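Ticket: Grasp labels disagree with hand labels on hanger episodes
Project: Hirnuta (garment hanging)
Component: auto-labeller
Status: Resolved, one follow-up open
Opened by: Tahsin Kodikara
Opened: September 20, 2025

Summary

The auto-labeller marks each time step as "holding" or "empty" from the gripper opening and motor current. We use those labels to cut episodes into stages before training. On the hanger set they don't match what people write down when they watch the wrist video. Out of 349 episodes, 68 have at least one stretch where the labeller says "empty" and the hand label says "holding". The cloth-only set doesn't show the problem.

Steps to reproduce

Run the labeller on the hanger set with the default settings, then run the compare script against the hand labels. Sort by length of disagreement. The worst episodes are all from the pick stage or the move to the rail. 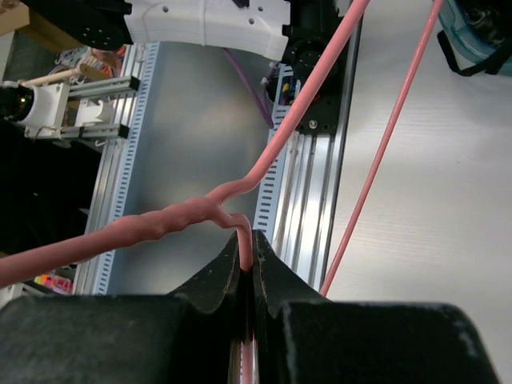
The default opening threshold was picked on folded cloth, and I don't think it was ever checked on anything thin. Below the threshold the labeller assumes the fingers have met with nothing in them. With the thin pink length pinched between the fingers here, there is very little gap left to measure, so a reading like that lands on the wrong side. The current reading ought to catch it, but it is only used when the opening is above the threshold. I would call that a fault in the order of the checks.

Mirjam Verhoeven

Can you rule out the hand labels first? We had three people on that set and the written guide was changed part way through. The old version said to start "holding" at first contact. The new one says to start when the object moves with the gripper. If the disagreement is all at the start of a grasp, it could be us.

Tahsin Kodikara

Checked. I relabelled the start times under the new guide and the count stayed at 68. The stretches get a bit shorter but none of them goes away. Most of the disagreement is in the middle of the carry, well after any question about first contact.

I also looked at the opposite error, "holding" when the gripper is open and away from everything. The labeller gets those right.
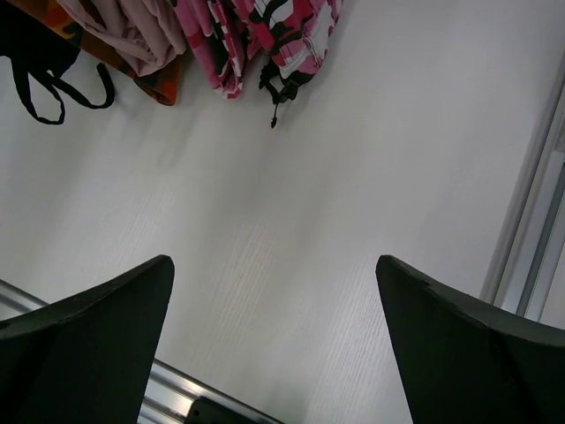
So the fault goes one way only. It under-reports thin objects and leaves the rest alone. For the paper this matters because the stage cutter drops any carry with an "empty" stretch in it, and we have been training on a hanger set with its hardest grasps taken out. The comparison between hangers and cloth in the current draft should not be quoted until this is fixed.

Suggested change: read the current first, and use the opening only to settle cases where the current is low.
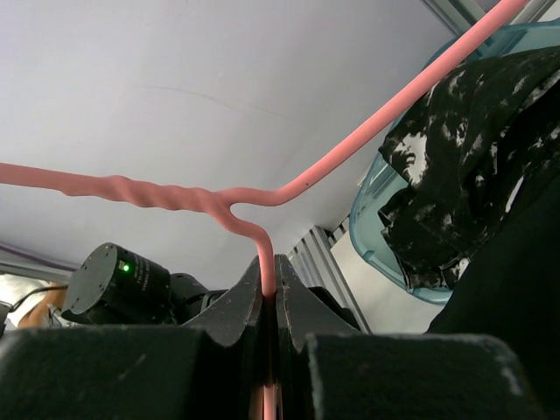
Somtochukwu Danladi

I made the change on a branch. Two notes.

Current alone is noisy when the fingers close quickly. There is a short spike even with nothing between them, so I take the median over three time steps before comparing it. Without that, the labeller starts calling empty closes "holding", and we would have swapped one error for another.

The zero position of the opening also drifts a little over a long session. Please run the zeroing routine at the start of each session and write the value in the log. The old sessions have no such value, so for those I estimated it from the first full close in each file.

Tahsin Kodikara

Ran the branch on the full hanger set. The disagreement is down to 3 episodes. In all of them the object slips during the carry, and the hand labellers don't agree with each other on when the hold ends, so I'm leaving them out of the score and listing them in the appendix.

I then ran it on the mixed set, with garments as well as hangers, to make sure nothing got worse.

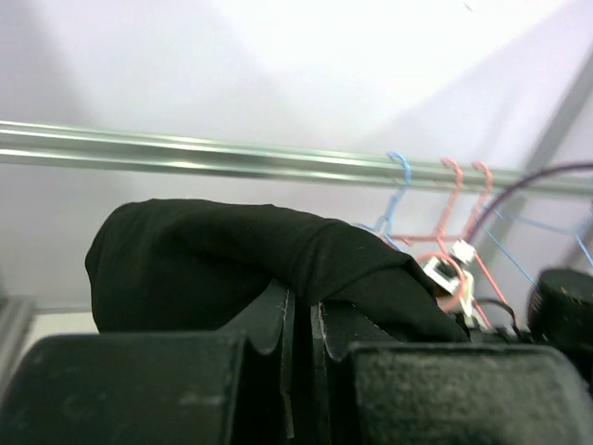 Labels on the garment episodes are the same as before except at the release, where "empty" now comes slightly later. Mirjam is happy with this, as it is closer to the guide.

Remaining work

Retrain on the recut hanger set and replace the table in the draft (Somtochukwu).
Add the zero value to the session log template (Mirjam).
Decide whether soft, thin straps need their own check. They give almost no current and almost no opening, and the new order of checks won't help with them. Moved to a separate ticket, assigned to Tahsin.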